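## 4 Setting up the Werard bench scale

Read section 3 (Unpacking) first. The steps below apply to the Werard 20 and the Werard 20-L with firmware 17 or later. On earlier firmware the menu order is different; use the supplement supplied with the scale.

### 4.1 Choosing a place

The bench must be level, stiff and free of vibration. Keep the scale away from fans, open windows, radiators and direct sunlight. A draught that can barely be felt is enough to stop the reading settling in the last digit.

Leave a gap of at least 200 mm behind the scale for the power lead and the data cable. Both must hang free. A lead trapped between the pan and the housing gives a reading that drifts as the load is changed.

> **Caution:** Do not lift the scale by the pan. The load cell can be damaged by an upward pull even when the power is off.

### 4.2 Removing the transit screws

1. Disconnect the power supply.
2. Lift off the pan and put it to one side, top face down on a cloth.
3. Undo the two red transit screws with the key supplied.
4. Fit the screws in the storage holes on the underside of the housing. You will need them if the scale is ever returned to Heitmann for repair.
5. Refit the pan. It should drop onto the four rubber posts without force and must not touch the housing on any side.

### 4.3 Levelling

1. Look at the bubble level at the front left corner.
2. Turn the feet at the low side clockwise, as seen from above, to raise that side.
3. Stop when the bubble is inside the ring — it need not be exactly central.
4. Press lightly on each corner in turn. If the scale rocks, one foot is not touching the bench. Lower that foot and check the bubble again.
5. Tighten the lock nuts.

Repeat this procedure whenever the scale is moved, including moves along the same bench.

### 4.4 Power and warm-up

Use only the adapter supplied. Plug it into the scale first and then into the wall socket. The display shows all segments, then the firmware number, then zero.

Allow the scale to warm up for around 20 minutes before adjustment. For ordinary weighing a shorter wait is acceptable, but press **ZERO** before each load during that time.

**Note:** If the display shows `E 11`, the pan was loaded or missing at switch-on. Clear or refit the pan and switch on again. If the code returns, check that both transit screws have been removed.

### 4.5 Adjustment with a test weight

The scale is adjusted at the Vumbridge works before dispatch. Readjust it at the place of use, and again after any repair.

1. Warm the scale up as in 4.4, with the pan empty.
2. Hold **MENU** until `CAL` appears, then release it.
3. Press **ENTER**. The display flashes zero and then shows the test weight required.
4. Place the test weight in the middle of the pan. Wear gloves or use a cloth.
5. Wait for the steady mark to appear. Do not lean on the bench.
6. Remove the weight when `DONE` is shown.
7. Put the weight back on and check the reading. If it differs by more than two divisions, start again from step 1.

The date of the last adjustment is stored and can be read under `INFO`. It is not cleared by a factory reset.

> **Caution:** Scales used for trade must not be adjusted by the user. Breaking the seal makes the verification void.

### 4.6 Connecting to Nestorby stock software

Connection is optional. The scale will weigh and tare without it.

1. Switch the scale off.
2. Plug the data cable into the port marked **PC**. The port marked **SVC** is for service use only.
3. Switch on and wait for zero.
4. In Nestorby, open **Devices** and choose **Add scale**.
5. Select the port and leave the speed at the default setting.
6. Press **PRINT** on the scale. The reading should appear in the test box. If the box stays empty, try another port before changing any other setting.

### 4.7 Taring a container

Bins, trays and tubs are all treated in the same way. The weight of the container counts towards the capacity of the scale, so a heavy metal bin leaves less room for goods than a plastic tub.

1. Press **ZERO** with the pan clear.
2. Place the empty container in the middle of the pan. No part of it may touch the bench or the display post.
3. Wait for the steady mark and press **TARE**. `NET` is shown.
4. Add the goods. They may lie at any angle and different items may be mixed — only the total is shown — but nothing may stick out and rest on the bench. 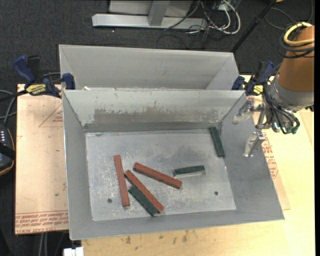 5. Read the net weight, then press **PRINT** if the reading is to be sent to Nestorby.
6. Remove the container and press **TARE** again to clear the stored value.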